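Gedar two-finger gripper, reviewed on a dual-arm tray-laying cell
Posted 16/06/2019

Gedar sells this gripper as a drop-in unit for light arms. Ours came through Marciniak at 299 a piece, which covers the body, one pair of straight fingers and the flange plate. Cable and power supply are extra. We bought 2 and fitted them at the Otholm workshop, one to each arm of the bench cell.

Fitting is simple. The finger linkages are held by plain screws that can be reached without taking the unit off the wrist, so a finger change takes 4 minutes. The supplied driver is too short and should be replaced. Configuration is done through the Nullurby plug-in, version 6, which found both units at the first attempt but lists them in the order they were powered up. Label them before going further.

Force control is the main reason to buy. The lower third of the range is usable, and soft foam items can be picked up by the middle and tilted without going to full closure. They do deform between the fingers, so any placement routine that relies on the outline of the part needs an offset.
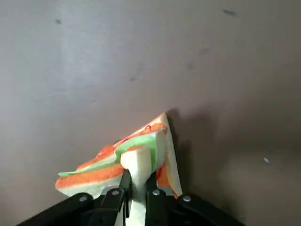
Marciniak's own support desk takes a different view of the offset: leave it at zero, drop the closing speed by half and let the part settle before the arm moves. On their bench that was enough for foam, and it saves keeping a table of values for each item.

We tried both methods. The slower close works but adds time to every pick, and on a full meal layout the delay is noticeable. Cartons are easier. The stock fingers take a small juice carton across its sides, and the force setting can be left alone between one carton and the next.

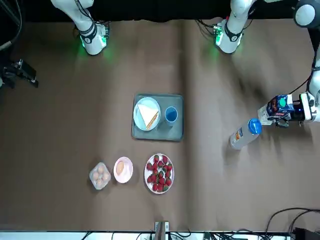 Cable routing is the weak point. The lead leaves the body at a right angle and has to be tied back along the wrist, or it limits rotation. Gedar lists a straight connector for July. Anyone planning a cell with two arms close together should wait for it. For a single arm on foam and carton work, the present version is good value.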